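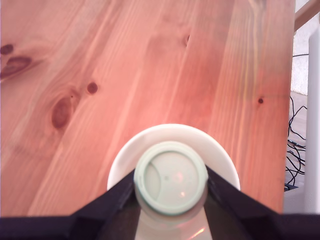
Chenxi Feng wanted to know, before I'd even got the walk-through sheet printed, whether it was worth going over the whole community kitchen again so soon after the May opening, or whether we could just do the stove and the extinguishers and call it a morning. I said the whole thing, please, and I'm sticking to it! The sheet is below with my comments under each item, and I've tried to write down what I found in enough detail that whoever does it next won't have to ring me up.

Brinwood Hall Kitchen – Safety Walk-Through
Filled in by: Shufen Long
With: Yuxi Duan (ladder and upper cabinets)
Started: 8:15 a.m.

1. Exits and walkways
Back door opens fully from inside without a key: OK
Comment: It opens, and it opens easily, which is a great improvement on the winter. The folding chairs have crept back into the passage, though. Yuxi and I moved them to the hall closet. I know the passage is handy when you're tired and the pot luck has run late, but please carry them the few extra steps.

Exit sign lit: OK

2. Fire equipment
Extinguisher by the pantry, gauge in the green, pin and seal in place: OK
Extinguisher by the serving hatch: NEEDS ATTENTION
Comment: The gauge is fine but the bracket is loose on the wall, and I could wiggle it with one finger. Fengying Lei has longer screws at home and has promised to bring them. Until then it is standing on the floor directly under its bracket (I've taped a note there so no one tidies it away).
Fire blanket within reach of the stove: OK

3. Stove and hood
All burners light and turn off properly: OK
Comment: The left rear one takes two or three tries, as it always has. If it hasn't caught by the third, turn it off, open the window and give it a few minutes.
Hood filters clean: NEEDS ATTENTION
Comment: Oh dear. They were greasy enough that I took them down there and then and left them to soak. They'll be back up before the soup lunch. Could the groups who fry – you know who you are, and we do love your dumplings – give them a wash each month?

4. Electrical
Cords and plugs undamaged: NEEDS ATTENTION
Comment: The big coffee urn has a split in the cord near the plug. I've cut the plug off and put the urn in the office with a label on it. The smaller urn is perfectly good and does 43 cups if you fill it to the line.
Outlets near sink trip when tested: OK
Breaker panel clear and labeled: OK
Comment: Ximeng Li relabeled it in lovely neat print. "Liao room" on the panel means the side room with the piano, for those who came after the name changed.

5. Refrigerator and food storage
Refrigerator at 40 degrees or below: OK
Comment: 38 at the door, 36 at the back.
Everything covered and dated: NEEDS ATTENTION
Comment: I threw out a bowl of something under foil and half a tub of potato salad, neither with a date. If the bowl was yours, it's washed and on the drying rack. There is a marker on a string on the side of the refrigerator and it works very well.
Raw meat on lowest shelf: NOT APPLICABLE, none in there

6. Work surfaces and knives
Surfaces free of deep cuts, splinters and lifting edges: OK
Comment: I run the flat of my hand over every one, slowly, with a clean cloth under my palm so that a splinter catches on the cloth before it catches on me. Please go on using the cutting boards, even for one lemon.
Knives in the block, none loose in drawers: NEEDS ATTENTION
Comment: One paring knife in with the spatulas. Back in the block now.

7. Floor
Dry, no loose tiles, mats flat: OK
Comment: The mat by the sink curls at one corner in damp weather, so it's worth another look after rain.

8. First aid
Kit stocked and in date: NEEDS ATTENTION
Comment: Low on the blue bandages and completely out of burn gel. I've ordered a box of 100 bandages and two tubes of gel, and the receipt is in the folder.
Emergency numbers posted by the phone: OK

Finished: 10:40 a.m.
To be rechecked: extinguisher bracket, hood filters, first aid kit. Chenxi has kindly said she'll do the bracket and the filters, and I'll fill the kit when the box comes.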